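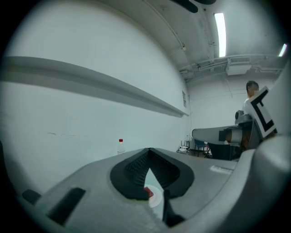
Is the Stulley two-hand capture kit worth it, or am I paying for plastic and a subscription?

Asked in Robotics > Kits and Services
312 views, 3 answers

I run a small packing business in Sudstead and I keep getting pitched on "teach the robot by doing it yourself." The latest one is from Paswood, who resell the Stulley kit. You get a pair of hand-held grippers with cameras on them and marker cubes on top, you do the job yourself with the grippers, and the recordings get turned into something a robot arm can supposedly learn from. The turning-into part is done by Güler, as a monthly service, and the price of that isn't on the website.

I've asked for it three times. The sales guy keeps sending me the brochure again.

What I want to know is pretty basic.

The brochure says 30 recordings is enough to teach "a simple tabletop task." Enough for what? If I record 30 good runs of putting a cup on a plate, do I get a robot that puts any cup on any plate, or one that puts my cup on my plate as long as I don't move the table?

Do I need both hands? They sell a single for less, but the rep says most people "end up wanting the pair," and of course he would say that.

Can I take my recordings somewhere else if I stop paying Güler? The contract says I own the data. It doesn't say what format I get it in, or how long they take to hand it over.

I already have one arm, bought used, and it works. I am not looking to be talked into a second one. I'd be keeping the kit in our back office and having two of my regular packers do the recording on slow afternoons. Nobody here writes software for a living, though my nephew can follow instructions.

I should say I've been burned before. We bought a vision system a few years back that was going to sort labels and it now sorts nothing, on a shelf. So if your answer is "it depends on your use case," please tell me what it depends on.

3 answers, sorted by votes

Top rated, 35 votes

I had the pair on a trial from Paswood through most of the spring, so I'll go through your questions in the order they cost you money.

The 30 number. We taught it one easy thing, picking up a small cup and setting it on a plate. With 30 recordings the arm did it fine when the cup started where it had started in the recordings. Move the plate a hand's width and it would go to the old spot and let go of the cup over the tablecloth. We kept recording, changing the positions every few runs, and by 101 recordings it was decent. I wouldn't call it reliable. I'd have let it run while I was standing there and I would not have gone to lunch. So the brochure isn't lying exactly, but "simple tabletop task" is doing a lot of work in that sentence.

Swap the cup for one of a different shape and you are recording again. They have a slide about how it "generalizes." Ask them to do it live, with an object you bring in your own pocket. We asked, and the demo got moved to another day.

One hand or two. For picking and placing, one. The rep is selling. Where the pair matters is anything where you hold a thing steady with one hand and work on it with the other, like opening a bag or folding a flap. But you have one arm! A two-handed recording is no use to a one-armed setup. I'm surprised he didn't ask you that before quoting the pair, or maybe I'm not.

The data. You can export. What we got was the raw video plus the position tracks, in a folder layout that Güler documents in a short PDF. The video plays anywhere. The tracks are the valuable bit and you'd need somebody to write a converter if you went to another service. Get the format named in the contract before you sign. They did that for us without a fight once we asked in writing, which makes me think other customers have asked too.

Things I didn't expect. Holding the grippers is more tiring than it looks, since they stick out well ahead of your hands and you end up working from the shoulder. My people wanted a break long before I thought they'd need one, and the runs recorded late in a session were sloppy enough that we threw a lot of them out. Plan on short sessions. Also keep those marker cubes clean and don't let people block them with a sleeve or by leaning over the table. When the markers go out of view the position track gets jumpy and the service rejects the run, and as far as we could tell you still pay for the upload. Read that clause twice.

Would I buy it? I gave it back. The hardware is better than I expected and the squeeze on the jaws feels natural after a few tries. It was the monthly fee I couldn't justify for a job a person does well already.
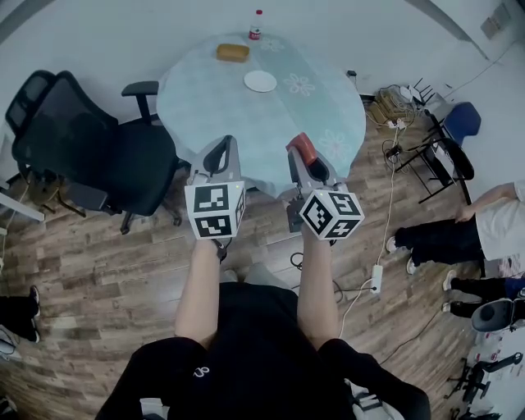 Comment from the asker: Thank you, that's the first straight answer I've had. The rejected uploads thing is exactly what I was afraid of. When you say you still pay, was that on the invoice or did somebody tell you? I went back through my copy of the contract and it says "processed sessions," and I can't tell if a rejected one counts as processed.

Reply: It was on the invoice, no separate line, just a total that matched everything we'd sent up. We complained and got a credit once. I don't know if that's policy or if they wanted us to stop calling.

Second answer, 6 votes

I use the single Stulley with my own software and skip Güler altogether. It can be done, but you said nobody there writes software, so I'm not sure how much that helps you. Setup took me two weekends and the calibration instructions skip a step — you have to fix the camera settings before you do the marker check, or you'll be doing the marker check again.

What I'd push on is the robot end. The kit records a gripper of a certain size and shape. If your used arm has different fingers on it, then what you recorded doesn't match what the arm can do. Paswood sells matching fingers, and when I looked they weren't included in the kit price. Ask whether they fit your model before you ask anything else.

Third answer, 0 votes

Just buy it, the prices only go up. We love ours.

Comment: What do you use it for?

Comment: We haven't started yet but the box came Wednesday.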